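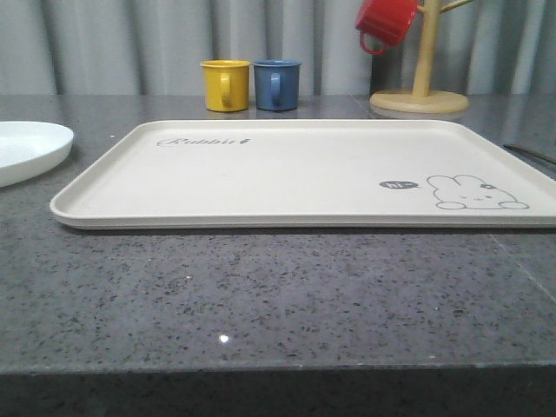
Brenar tabletop kit, trial terms

Noboru Hattori
Rilham is evaluating the Brenar gripper kit at $500 per month. Comments on its suitability for counter work are requested.

Zoia Didenko
Our office would not recommend it. Replacement finger pads are billed separately at $139.

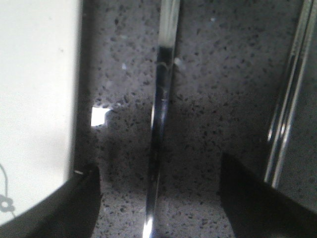

Wrist camera view, fingers apart, chrome rod between them.

Josefien De Haan
I must disagree. Matsuda charges $152 for comparable pads, and the Brenar wrist view keeps both fingertips visible.
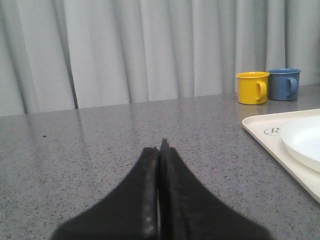

Fingers nearly together, mugs to the rear. Note the scuffing on the left finger.

Zoia Didenko
The scuffing supports my objection. Pads should be included in the fee.

Noboru Hattori
Noted. Grillgate will be asked to quote for 20 sets before December.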